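Setting up the Willeo balance for your first weighing

I wrote this section after helping Kevin Fitzgerald unpack his, so it follows the order we did things in (minus the half hour we spent hunting for the power lead!). You'll be weighing reagents for the Lalerell titration kit, and the whole thing goes much better if the balance is happy before you open a single bottle.

1. Put the balance on a solid bench, away from the fume hood and any air vents. Mine used to live next to a door and the last digit never sat still.

2. Turn the two front feet until the bubble sits in the middle of the ring.

3. Plug it in and leave it for 53 minutes. Yes, I know. Go label your flasks.

Note: if you move the balance, even just along the bench, level it again and repeat the warm-up.

4. Press CAL, wait for the display to flash, and set the 160 g check weight on the pan with the forceps. Fingerprints weigh something, so please keep your hands off it.

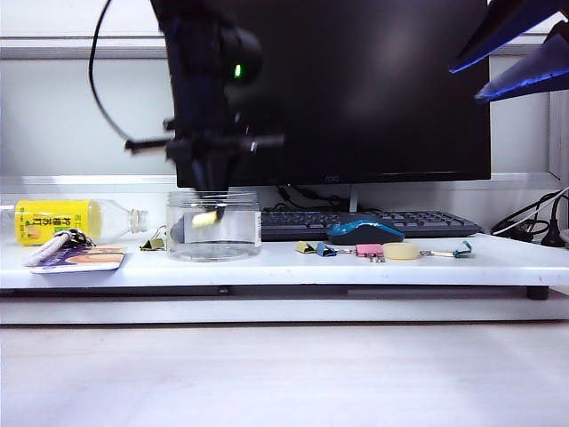 5. When the display says DONE, lift the weight off and press ZERO. If it says ERR 5 instead, clean the pan with a dry brush and start again from step 4.

Caution: never weigh sodium hydroxide pellets straight onto the pan. They pull water out of the air, turn slimy and eat the finish. Use a weighing boat, and close the bottle between scoops.

6. Write the check reading in your logbook, with your initials. I use the Grasso sheets that come in the back of the kit, but any bound notebook will do.

Titration itself starts on page 61.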